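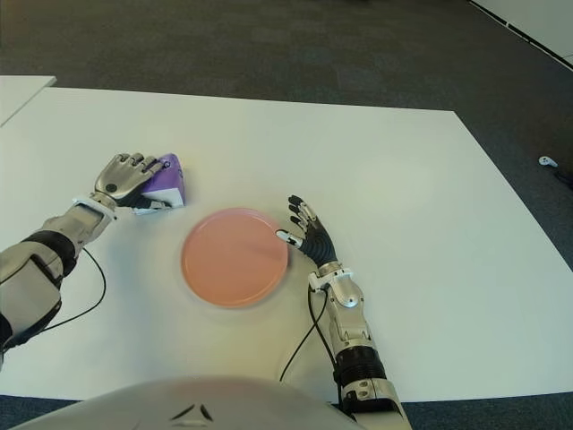 Does the pink plate go in the same box as the cups?
It goes by itself, in the purple box if there is room, and if there is no room then it stays on the table until the evening.

This was how my sister and I spoke in the last week at Ullow. We had stopped saying good morning. We said plate, box, string, and the other one understood.

Our mother had bought the plate in Jandside, from a shop that was closing, and she carried it home on the bus under her coat. It was round, the pink of cooked salmon, with an edge that stood up a little so the sauce could not run away. She owned 7 plates in her life that she called good. The others broke, or were given to cousins. From this one we ate fish in May and pears in autumn, and between these times it waited on the high shelf.

"You take it," said my sister.

"I have no shelf."

"You can buy a shelf."

I put my hand on the plate and turned it slowly on the white table. I wanted to find the small scratch which I had made with a fork when I was a child. I turned it two times and could not find it. Perhaps it was on a different plate, and I had been sorry to the wrong one for all these years.

The van from Cirora was late. We drank tea standing, because the chairs were already tied together in the hall. The new flat was around 200 kilometres away, and my sister's house was near the sea, in the other direction.

At four o'clock she tried the plate in the purple box. The box was too small, as we both knew. She took her scarf from her neck, folded the plate inside it and gave it to me with two hands.

"Bring back the scarf," she said.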